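Workshop tips: living with the Nenside bench arm

Had the Nenside on the bench since December. Small arm, two fingers, camera at the wrist. Bought it for sorting and holding wiring looms while I do the fiddly bits. Some notes for anyone thinking of one, in no order.

Cost. 666 for the arm and the basic fingers. Clamp is extra, which is cheeky. Vaughan do a cheaper one but the fingers don't close square and I sent mine back after 2 goes.

Bolt it down. The clamp is fine for screws and sockets, not for anything that pulls back. Wiring pulls back. Went through the worktop in the end, five minutes with a drill, should of done it first.

Put something white under the job. Paper, old pillowcase, whatever's clean. The camera does much better with dark connectors and thin wire on white than on bare metal, and so do I when I'm squinting at the screen. Iron the pillowcase. Creases confuse it.

Shiny stuff: keep it out of the way if you can. If you can't, turn the lamp so it isn't bouncing off the steel. A tea towel over the worst of it works.
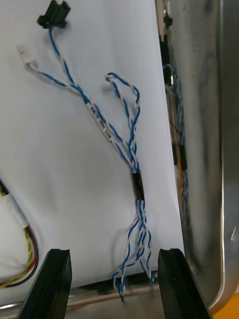
Lourenço Matos

Twisted pair is the hard one. Blue and white all the same, two connectors at the top, a loop off to one side, everything joining up lower down. Don't ask it to pick up a single strand from the loose end, it'll grab three or none. Go for a sleeve or the label, something with a bit of body, then tease the ends out yourself.

Labels. Lay the harness so the printing faces up before you start. Small black print on a white sleeve is only half readable on the wrist camera even then. I write the name on masking tape in fat pen and stick it next to the job.

Keep other cables well off to the side. Mine has gone for the wrong bundle more then once. Clothes pegs are good for holding them back.

Fingers. Wipe with a damp cloth, dry them, done. No spray polish!! They go slippy and you're picking connectors off the floor all evening. Manual says new pads at 3,000 grips. Mine were worn well before that, so get a spare set with the order.

Grip force: start at 5 and creep up. Higher than that marks the heat shrink.

Worth it? For looms yes, if you do them most weeks. For the odd lamp rewire, no, buy a helping-hands stand and spend the rest on decent cutters. Jadwiga Urbańczyk has the Veltthorpe kit and likes it, will try and borrow it for a compairson.

06/05/2018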